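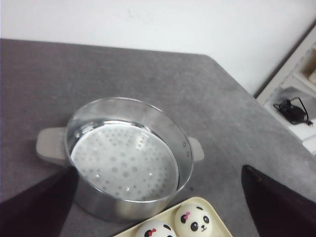
*Lesezeit: 2 Minuten, mit Tee 8*

# Über uns

Pirmont ist eine Kochschule für Gedämpftes. Wir backen nicht und wir braten nicht, und wer nach einem Grillkurs fragt, bekommt eine freundliche Absage und die Adresse der Konkurrenz. Bei uns geht es um Hefeteig, Wasserdampf und die Geduld, einen Deckel auch dann zuzulassen, wenn man dringend wissen möchte, was darunter vorgeht.

Gegründet hat die Schule Keir Chisholm, der aus Schottland stammt und nach eigener Auskunft erst mit dreißig erfahren hat, dass man Teig auch ohne Fritteuse garen kann. Er hat danach einige Jahre gebraucht, um seine Begeisterung in etwas zu verwandeln, das sich Unterrichtsplan nennen darf. Der erste Kurs fand an einem März-Abend mit 2 Teilnehmern statt. Einer davon hatte sich in der Tür geirrt, blieb aber bis zum Schluss und schreibt uns heute noch Postkarten, wenn ihm ein Teig misslingt.

## Die Sache mit den Pandas

Eigentlich wollten wir eine ernsthafte Einrichtung werden. Es gab Pläne für ein Aufbauseminar über Falttechniken, und es gab eine Broschüre in sehr gedecktem Grau. Dann hat jemand nach Brötchen mit Gesicht gefragt, und seither besteht unser Ruf im Wesentlichen aus Pandas.

Wir haben uns damit abgefunden. Ein Panda-Brötchen verzeiht wenig: Sitzt der Augenfleck zu hoch, schaut das Tier erschrocken, sitzt er zu tief, hat es offenbar drei Nächte nicht geschlafen. Die Ohren müssen angedrückt werden, bevor der Teig ein zweites Mal geht, sonst wandern sie. Und über die rosa Schleife wird in jedem Kurs gestritten. Manche Teilnehmer finden sie überflüssig. Diese Teilnehmer bringen dann meistens am meisten Zeit mit ihr zu.

Über 3.000 Gesichter sind in unserer Küche inzwischen entstanden. Die Zahl stammt von Keir, der sie auf der Rückseite eines Mehlsacks führt und keine Nachfragen dazu wünscht.

## Womit wir arbeiten

Unsere Ausstattung ist übersichtlich. Ein silberner Dämpftopf, ein weißer Einsatz mit Löchern, ein Tablett mit Rand, damit auf dem Weg zum Topf nichts davonrollt. Wer von uns eine Liste teurer Anschaffungen erwartet, wird enttäuscht nach Hause gehen und dort feststellen, dass im Schrank schon fast alles steht.

Bambuskörbe haben wir auch probiert. Sie sehen wunderbar aus und riechen nach einem halben Jahr wie ein Bootshaus. Im Topf aus Metall sammelt sich dafür Kondenswasser am Deckel, weshalb wir ein Geschirrtuch darumbinden. Das Tuch gehört zum Lehrstoff. Es hat sogar eine eigene Seite im Kursheft, direkt hinter dem Inhaltsverzeichnis.

Wir üben viel mit leerem Topf und kaltem Herd: einsetzen, Abstand lassen, herausnehmen, ohne dem Nachbarn das Ohr zu verbiegen. Das klingt nach Trockenschwimmen und fühlt sich auch so an. Aber der Teig klebt schneller zusammen, als man »Abstand« sagen kann, und zwei verwachsene Pandas lassen sich nur noch philosophisch trennen.

## Einpacken gehört dazu

Am Ende jeder Stunde wird verpackt, und zwar von allen. Wir nehmen durchsichtige Dosen, damit unterwegs jeder sehen kann, was er angerichtet hat. Eng soll es darin sein, sonst kullert die Ware in der Straßenbahn herum und kommt mit blauen Flecken an. Abkühlen lassen, hineinsetzen, Deckel erst zu Hause wieder auf. Den letzten Punkt hat bislang kaum jemand eingehalten.

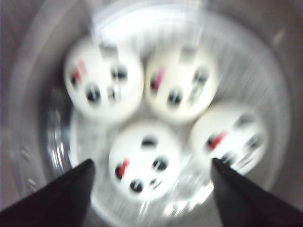 *Vier Gesichter, eine Dose: dicht gepackt ist halb transportiert.*

## Was wir anbieten

**Grundkurs.** Teig, Füllung, Dampf. Höchstens 10 Personen, Vorkenntnisse nicht nötig, Schürze vorhanden. Die Schürzen sind alle gleich groß, die Menschen leider nicht.

**Gesichterkurs.** Für alle, die runde Dinge nicht unbemalt lassen können. Kinder ab 8 Jahren dürfen mitmachen, Erwachsene nur, wenn sie sich mit der Schwarzfärbung des Teigs nicht die Tischnachbarn verzieren.

**Offene Küche.** Sie bringen ein Rezept mit, wir stellen den Topf und behalten unsere Meinung für uns, solange es geht.

Gutscheine gibt es auch. Sie gelten unbegrenzt und werden erfahrungsgemäß in der Küchenschublade vergessen, neben den Gummiringen.

## Kontakt

Am besten erreichen Sie uns schriftlich über das Anmeldeformular. Telefonisch geht es ebenfalls, nur hat, wer bei uns abhebt, in der Regel Teig an den Fingern und fasst sich entsprechend kurz. Fragen zu Allergenen beantworten wir vor dem Kurs, Fragen zur Schleife währenddessen.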